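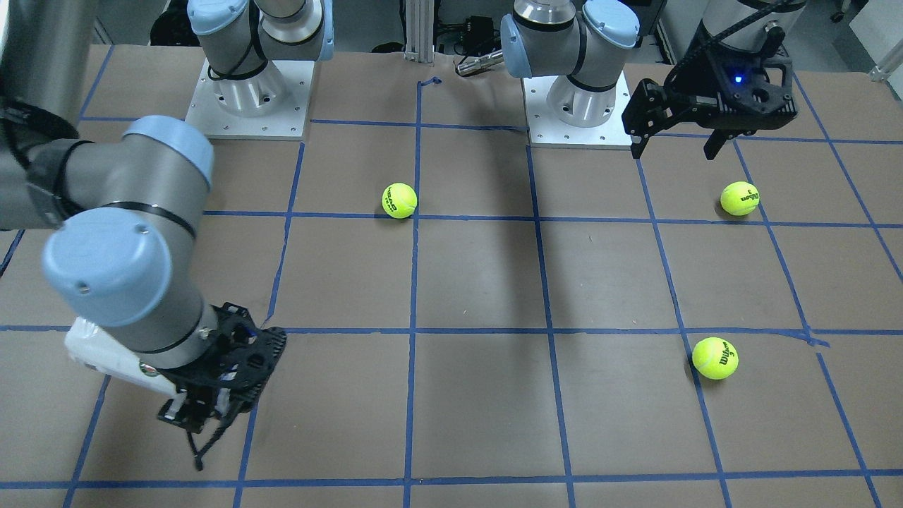
Two-arm cell at Vumell, tennis ball sorting task on the taped grid.

FOR IMMEDIATE RELEASE
2025-03-20

Vumell pauses two-arm work after stop fault, asks Totach controller users to check settings

Vumell has paused all shared-table work on its two-arm cells after a fault in which one arm kept moving when the other had been stopped. No one hurt. No one was inside the enclosure at the time.

The fault came up during a pick and place run with tennis balls on a papered table. An operator hit the stop for the left arm. The right arm should have stopped with it – it carried on for 4 seconds and its gripper touched the table before the second stop was pressed. Minor damage to one finger mount, since replaced.

Cause, as far as we know today: the link between the two Totach controllers drops after a restart and doesn't come back on its own. Each arm then answers only to its own stop. Nothing on the pendant tells the operator the link is gone. We think that is the more serious half of the problem and have told Totach so.

"We had 13 clean restarts before this one and got comfortable," said Tuncay Uçar, head of cell safety at Vumell. "The stop test was in the start-up sheet. It was being done on one arm and ticked for both. Thats on us, and the sheet has been changed."

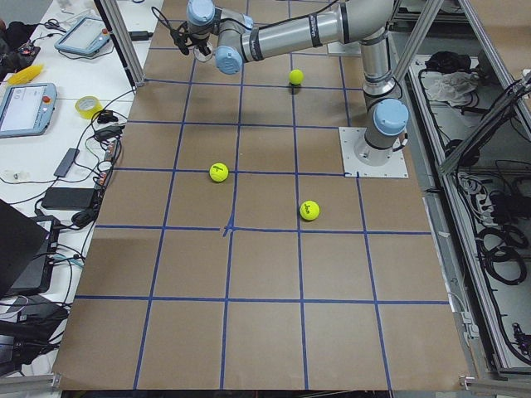

Photo: Vumell / supplied

What is happening now:

Single-arm jobs continue at reduced speed. Two-arm jobs are off at both sites untill a hard-wired link is fitted and tested. Wiring is being done by Cinar, with an outside check by Benítez. Every start-up now needs a stop test from each pendant, seen and signed by 2 people.

Customers running the same set-up should not rely on the software link after a restart. Test both stops, both directions, before any run. If either arm keeps moving, power down the cell and call us.

Totach has the logs and is looking at a fix. No date for that yet. Deliveries booked before July are not expected to move – customers who are affected will be phoned directly.

A full fault report will go to customers once the Benítez check is done. Media and customer questions to the Vumell safety desk, during office hours.

ENDS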